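November 9, 2022, by Crisóforo Zamudio
1 min read

Okau Wipeable Tablecloth

The Okau is made by Skoltard for kitchens where the table is used all day. The fabric is cotton with a thin coating on top, so spilled coffee stays on the surface until you take a cloth. It comes folded and the creases leave after 3 days.

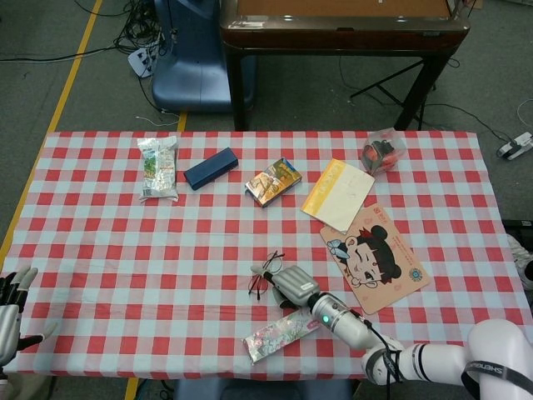 Red-and-white check on a rectangular table.

Wash at low heat and do not iron the coated side. The coating weighs 100 grams per square meter - a little heavier than on our older Grindo model, which we stopped selling in January. Hems are double sewn. Round sizes can be ordered, but please write to us first.

Comments

Eshun: Does it smell when new? My last one did for weeks.

C. Zamudio: A little. Hang it outside one night.

marla_t: Bought the Grindo years ago, still fine. Will try this one.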